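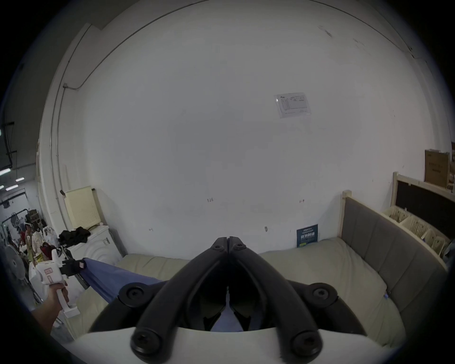

08/09/2019

Dear diary, my face is the color of a boiled shrimp and I have never been happier about it!

So I finally did it. After months of going back and forth (and reading every single review I could find, some of them twice), I had my first peel at Zamska, the new skin clinic over by the Pakstead shopping center. I booked it for Friday afternoon so I'd have the weekend to hide, and hiding is exactly what I've been doing. I've left the house once, for milk, in a big hat.

I should back up. I've been unhappy with the marks on my cheeks since January, when I had that awful breakout that wouldn't quit. The spots went away but the brown patches stayed, and every morning I'd be there with the concealer, dabbing, blending, wiping it off, starting over. I turned 44 this year and I really thought I'd be done with this by now. My sister kept telling me they didn't show. They showed.

The clinic is on the second floor above a bakery, so the whole stairwell smells like butter, which is kind of cruel when you've been told to eat light. Inside it's very calm and pale and they give you a little cup of mint tea while you fill out the forms. There are a lot of forms! Allergies, medications, have you been in the sun, are you using anything strong on your face at home. I had to admit to the Benkirane night cream, the one I bought after seeing it in a magazine, and the girl at the desk made me stop using it a full week ahead. I'd been warned about that on the phone and I'm proud to say I followed the rules for once.

My appointment was with Lahcen Ezzat, who runs the place with his wife. I liked him right away. He looked at my skin under a bright lamp for what felt like forever and then said I didn't need the expensive laser package, not yet, and maybe not ever. That package is 4,000! I had half talked myself into it, too, so I could have kissed him. He wants me to have a course of light peels first, 800 for the whole course, and then we look again. I paid the deposit before I could change my mind.

The peel itself - well. He kept saying "tingle" and I want it written down that it was not a tingle. It was more like standing too close to the oven with the door open. They give you a small fan to hold and you just lie there fanning yourself and thinking about your life choices. But it was over fast, I think it only took a few minutes, and then came the cool gel and I almost fell asleep.

I came home with a bottle of the Steneo wash and a tube of something thick and greasy that I have to put on morning and night. No makeup for now, no scrubbing, no hot showers on my face, and sunscreen even if I'm only sitting by the window. And no picking!! He looked me right in the eye when he said that one. I must have the face of a picker.

Friday night was fine, just pink and tight. Yesterday it was tighter, and when I smiled at the TV I could feel it all pull. Today the flaking started, mostly by my mouth and on my chin, and I've caught my hand going up there maybe a dozen times. I finally put on cotton gloves, the ones I use for hand cream, and sat through 2 movies like that, eating popcorn with a spoon. Whatever works.

I did peek in the magnifying mirror before lunch (I know, I know). Under the flaky part on the left side the skin looks so smooth and new. It might be wishful thinking. The big patch by my ear is the same as ever, and he told me to expect that, it'll be the last one to budge if it budges at all. I took a selfie by the bathroom window so I can compare later, same spot, same hair clip, no smiling.

Tomorrow is work and I haven't decided what to say. Maybe I'll just tell the girls, half of them will want the phone number anyway. I've got my next visit written on the kitchen calendar in red pen, and I need to ask him whether I can go back to the pool in the meantime, I forgot to ask on Friday.

Okay, time for more of the greasy stuff, and an old pillowcase tonight. I ruined the good one already.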